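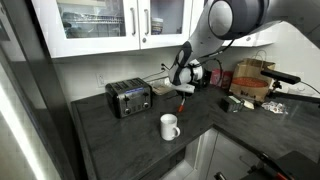

Unit 4: Planning a Kitchen Work Area
Udlow Adult Education, Home Design Basics
Handout for 23/10/2019

Read before class

Last week we measured the room. This week we place the work surfaces. Bring your floor plan, a pencil and a ruler. Plans drawn on lined paper are fine as long as the scale is written at the top.

1. Counter height

Most stock base cabinets give a finished counter height close to 36 inches. In metric catalogs you will see 90 cm. The Herrera house in the course packet uses 87 cm because both owners are short. To check your own height, stand straight, bend your elbow to a right angle and measure from the floor to your forearm. The counter should sit a few inches below that. For kneading dough, go lower still.

2. Layouts

Straight run: everything on one wall. Cheap to plumb, but long runs mean a lot of walking.

Galley: two facing runs. Leave enough aisle for an open oven door and a person standing behind it.

L-shape: two runs meeting in a corner. Through traffic stays out of the cook's way, and there is often space left for a table.

U-shape: three runs. Plenty of storage, two corners to deal with.

3. The corner

The corner of an L is deep and hard to reach. On top, it suits things that stay put, such as a toaster or a bread box. Keep the main chopping area out of it – your elbows will hit the wall. Underneath, compare a blind cabinet, a carousel and a set of drawers cut at an angle. The Drusside plan (packet, page 7) shows all three with prices.

4. Outlets

Mark every outlet on your plan before you place small appliances. Cords should not cross the sink or the cooktop. Local code sets the spacing, so look it up for your own town. We will go through the Guson worksheet together in class.

5. Assignment

Draw two layouts for the same room, one of them an L. Label the sink, cooktop, refrigerator and the longest clear stretch of counter. Write over 200 words on which one you would build and what it would cost you in storage. Due the first class in November. Late plans lose one grade step.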